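Dallerent craft fair moves to Saragih Hall for winter season

Mon 30 September

The Dallerent winter craft fair will leave its longtime spot on Gomis Street and move indoors to Saragih Hall, organizers said in a notice to stallholders.

The fair has been held in the open since it began, and two of last season's dates were called off because of high winds. The hall has room for 90 tables, all on one floor, and a paved lot next door for unloading.

Stallholders who sold at the fair last season have first choice of tables. Anything left over will be offered to new applicants, who can sign up at the Trestard library or on the town website. The town received 252 applications last year, its highest number so far, and turned away more than half of them.

Table fees stay the same. Sellers of hot food will still need a county permit and will be placed in the side yard — the hall does not allow cooking inside. Candles may be sold but not lit.
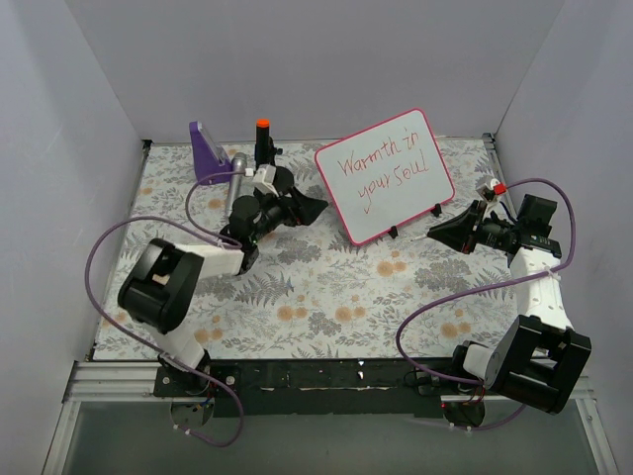
Opening hours are 10 a.m. to 4 p.m. on Saturdays, with the last fair of the season in January. Admission is free. The Number 6 bus from Trestard stops across from the main entrance, and the town plans to add a later return bus on fair days.

The town has set aside $3,000 for signs and extra lighting along the path from the parking lot. Applications from new sellers close at the end of next week, and table assignments will be mailed out after that.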